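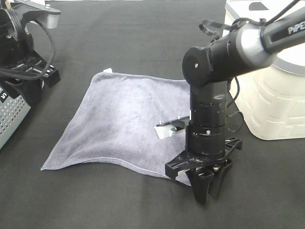 Gray-lavender microfiber towel, spread out on a dark tabletop.

Morkham Towels

A small set of notes and pictures on folding household towels, kept by Samina Baloch and Tuấn Dương. Last updated 2023-12-30.

What is in it

212 folds of 8 towels. Most are microfiber, the rest cotton terry. Each fold has a picture of the towel laid out and one of the finished stack.

Folder layout

towels/ one text file per towel, with size, color and fabric
start/ towel laid out
end/ towel folded
folds.csv one row per fold

Columns in folds.csv

towel_id
fold_type (half, quarter, thirds)
start_state (flat, rumpled, bunched)
notes

"Rumpled" covers shallow wrinkles and wavy edges. If a corner is tucked under, use "bunched".

Washing

Cotton towels go in at 70 degrees, microfiber much cooler and without softener. Softener flattens the pile, and the color looks different afterward.

Known problems

The notes column is blank for 12 rows from October. Hiếu Triệu is filling these in from the paper sheets. Towel 5 shrank, so its listed size is wrong.

Send corrections to Samina.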